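Ciddale update lets grippers change their minds

Drumlow has released the February version of Ciddale, its planning software for two-handed picking, and the headline feature is hesitation. Earlier versions chose a grip, committed to it and carried on with the confidence of a man reversing a caravan. The new one checks again just before the fingers close, and may decide it was wrong.

The check takes 30 milliseconds. It compares the planned grip with what the wrist camera sees at close range, where shiny wrapping and neighbouring objects tend to spoil a plan that looked sound from further off. If the two disagree, the planner moves the fingers or hands the job to the other side.

"We spent 600 hours teaching it to be sure of itself, and then the rest of the winter undoing that," said Imke Hamann, who leads planning at the company.

The planner was tuned on more than 3,000 recordings of picks made with hand-held grippers, most of them from ordinary homes. Fruit features heavily. So do packets, which reflect light, crumple when touched and have a poor attitude generally.

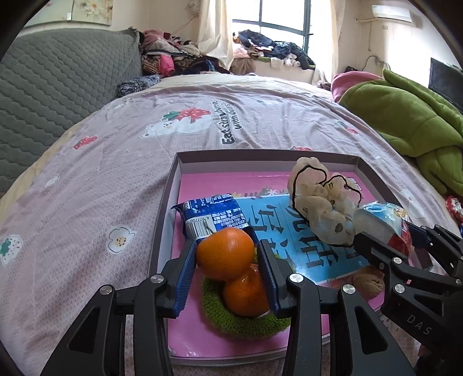 What else is in the release

Two-handed plans now share one clock, so the left gripper no longer waits politely for a right gripper that is waiting politely for it. Recordings can be replayed at 20 frames a second in the viewer, with the rejected grips drawn in grey.

The Radonjić plug-in for soft objects has been moved into the main package, and its settings menu has been renamed for the third time. Users at the Narurcombe test site have asked for the old name back. Drumlow says it is considering this.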